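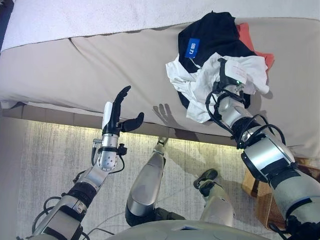
I have wanted to take the night train from Brornport to Skarka ever since I found an old timetable for it in a junk shop, and in January I finally got to do it! It leaves at 9:50 in the evening, stops at places I had only ever seen on a map, and rolls into Skarka the next morning in time for breakfast. My packing method for trips like this is to put clothes on the bed and then put half of them back. A pile on one side of a bare mattress, something black at the back of it with a little blue label sewn on, white fluffy blanket shoved up out of the way - that's as organized as it gets. I took one small bag and a big sandwich, and I'd have been happy with just the sandwich.

The train was shorter than I expected, with the sleeping car right at the end, so you walk the whole platform to get to it. I loved that walk. People were saying goodbye through the doors, a man was trying to get a cello up the steps, and the heaters under the cars were ticking away. My compartment had two bunks, a fold-down sink and a reading light with a switch so stiff I had to use my thumb and a coin.

The other bunk belonged to Lajos Erdős, a retired piano tuner who has ridden this line more than 50 times. He gave me the lower bunk (he likes the top one, he says it rocks better) and told me to stay awake until Lowther, where they swap the engine. So I did. We stood in the corridor at half past midnight with paper cups of tea and felt the new engine bump on, and then everything went quiet again and it was snowing. I can't tell you how happy that bump made me.

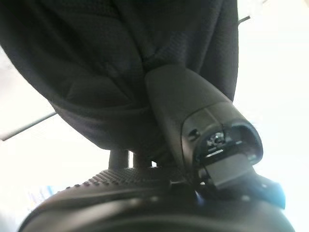

Black padding, soft folds and a few seams.

After Lowther the line climbs for hours. The highest point is the pass at Proken, 1,432 meters up, and there's a small station there with one lamp and a bench. We stopped for 13 minutes and I have no idea why, but I got to stand at the window and look at that lamp the whole time. Then you go down the other side, with the brakes humming, and that's when I slept. Badly, in pieces, with my coat over my feet, and I would do it again tomorrow.

Breakfast was a roll, a square of cheese and coffee so strong I felt it in my teeth. The sun came up over a frozen reservoir just as the tray arrived and I forgot to eat until it was all cold. Lajos slept through the whole thing!

A few things if you're thinking of going. Ask for a bunk on the left side going toward Skarka. The ticket office in Brornport closes at six and the machine doesn't sell sleeper tickets, so go early. I paid 161 for the bunk and the seat fare together, one way, and breakfast was included. Bring water, and bring slippers - the corridor floor is freezing.

I took the day train home and it was fine, with a very good window seat. I've already written to ask when the summer timetable comes out.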